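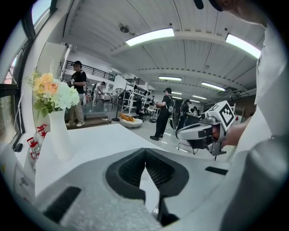

4. What people call the end of the loaf

4.1 How the cards came back

We had hoped, when we first sat down to plan the survey, that the question about bread would be the easy one. Everybody has eaten the end of a loaf, or has left it in the bag for somebody else to eat, and we supposed that most people would have a word for it ready to hand. In the event it was the question that drew the longest answers, the most crossings-out and the greatest number of notes squeezed sideways into the margin, and we have given it a section of its own.

The survey cards went out in Jirnby, Gulleck and Cowie through shops, surgeries, schools and the mobile library, and 2,522 of them came back to us. Of these, 1,903 had something written in the box for question 11 ("What do you call the last slice of a loaf, the one that is mostly crust?"). The remaining cards were either blank at that point or carried an answer we could not use, such as a drawing of a slice, or the words "ask my wife". Readers will remember from Section 2 that people were free to give as many words as they liked, and a good many of them did. We ended up with 3,248 separate answers once each word had been entered on its own line.

Entering them took most of the winter. We kept every spelling exactly as it was written, and only then, in a second column, did we group the spellings that seemed to us to belong together. This second column is where a reader may fairly disagree with us. "Nobby", "knobby" and "nobbie" went together without much argument. "Nub" and "knob" we kept apart, although one of us would have joined them and still says so when the subject comes up over tea.

4.2 The three places compared

"Crust" is the word that everybody knows, and it is used in all three places by all ages. It is also, as far as we can judge from the notes, the word people fall back on when speaking to somebody from elsewhere. Several people wrote "crust" in the box and then added their real word in brackets afterwards, as though it might need an apology. We have counted both, but when we speak below of a person's home word we mean the one in brackets.

In Jirnby the home word is most often "knobby". It turns up on cards from every street where we had returns, and the older people use it for both ends of the loaf, the first and the last. Younger people in Jirnby tend to use it only for the end you come to last, and for the other they say simply "the front". We had not expected the two ends to be told apart at all, and our question (which asked only for the last slice) was badly put for catching it. If we were to do the work again we should ask about the two ends on two separate lines, and leave plenty of room.

Gulleck is more divided. The lower part of the town, down towards the old mill, has "heel", and the upper part has "nub", with a band between them where both are known and where families seem to be quite cheerfully mixed. We were told of one kitchen in which the word depends on who has hold of the bread knife. "Heel" is of course found in a great many places, and we would not want to make too much of it here, but the line between the two words in Gulleck is as clear as any we found in the whole survey, and it matches fairly well the line for question 4 (the narrow path between two houses).

Cowie gave us the smallest number of words and the strongest feelings. Nearly everyone there who did not write "crust" wrote "tommy", very often underlined, and more than one card went on to explain that any other word was wrong. A tommy in Cowie must be cut thick. A thin one is still a crust, and a child who is given a thin one when promised a tommy has, we gather, a proper ground for complaint.

4.3 Who gets it

We did not ask who ate the slice, and yet hundreds of people told us. This is one of the pleasures of leaving a blank space on a card. The notes speak of fathers who always had it, of grandmothers who saved it for the birds, of brothers who fought over it and of one dog by whom it was expected daily. We have tried to sort these remarks, a little roughly, by whether the slice is spoken of as a treat or as something left over. In Jirnby and Cowie it is mostly a treat. In Gulleck opinion is split, and here the split does not follow the line between "heel" and "nub" at all, which disappointed us slightly, as we had rather looked forward to drawing the map.

There is some sign that the kind of loaf matters. People who wrote of bread bought whole from a baker were more likely to call the end a treat, and they were also more likely to give a home word as well as "crust". People who wrote of sliced bread in a bag often had no word beyond "crust" or "the end bit". We should be careful with this, for the people who mention bakers are on the whole older, and we cannot easily tell the effect of the bread from the effect of age. A smaller set of 600 cards, on which age was given along with a remark about the kind of loaf, suggests that both play some part. More than that we would not like to say.

Figure 3. A person in a white shirt and a dark cap, one hand held forward.

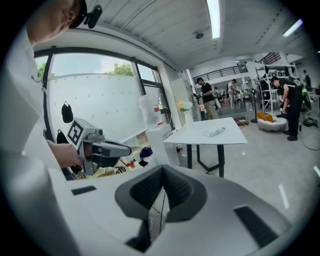
One reply from lower Gulleck took us gently to task over all this, saying that we had made far too much of the baker, that in her house the heel had always been the heel whether it came out of paper or out of a plastic bag, and that what had really changed was the toaster, because a heel will not fit in one and so the children never learn to ask for it. We had not thought of the toaster. On going back through the cards we found it mentioned in a fair number of the margin notes, generally with some annoyance, and we are grateful to have had our attention drawn to it. The point deserves proper study, and a question about how the slice is eaten (toasted, buttered, dipped in soup, or thrown to the ducks) has been put on the list for the next round of cards.

4.4 Rare words and single answers

There remains a long tail of words given by only one or two people. Some are plainly family words, and are marked as such by those who sent them: "the doorman", "Grandad's hat", "little lid". Others may be the last traces of something older. "Skelf-end" was given twice in Jirnby, on cards from opposite sides of the town, and by people who as far as we know are not related. "Nollin" was given once, in Cowie, with a note to say that the writer had not heard it spoken since childhood and had been glad to be asked.

We have kept all of these in the Stolteo word list, including those we suspect were invented on the spot, and each is entered with its place and with any note that came with it. It would have been tidier to leave them out. But family words have a way of travelling – a child marries, moves two streets off and takes the word along to a new kitchen – and a later survey may well find "little lid" in a dozen houses where we found it in one. The list as it stood on Nov 27, 2025 is the one used for all the counts in this section, and words that have reached us after that date are kept in a separate file until the next round.

A last matter concerns spelling. Many people told us that they had never before written their word down, and some tried it two or three ways on the card before settling. Where that happened we took the final form as the main entry and kept the others beneath it. The different tries are useful in themselves, as they tell us something of how the word is said, and we return to them in Section 5 when we come to the vowel in "nub" and the much more difficult business of what people in upper Gulleck call a bread roll.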